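Filed under: Opinion, Small Hotels, Slow Travel

I have stayed in plenty of guesthouses over the years, and I'm more and more convinced that the best thing an innkeeper can offer is a sitting room you want to sit in. At the Planham, a 14-room place up the hill from Killum harbor, I ate very well and slept even better – but what I still talk about is the hour before dinner. 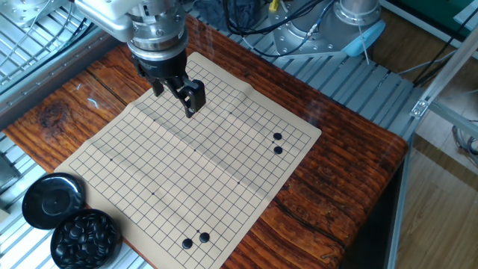
Hotel lounges have mostly become spots to wait for a taxi, and I think that's a shame. Elvia Cisneros, who runs the Planham, keeps hers stocked with old novels and games, and guests drift in at six and stay put. Give me a folding paper Go board with a crease across the middle, a few black stones and a good wooden table, and I'll happily forget my phone until the soup is served (and possibly after it!).

So please, owners, before you spend your money on another rain shower, buy two decent armchairs and a lamp. I'd book again in September for that alone.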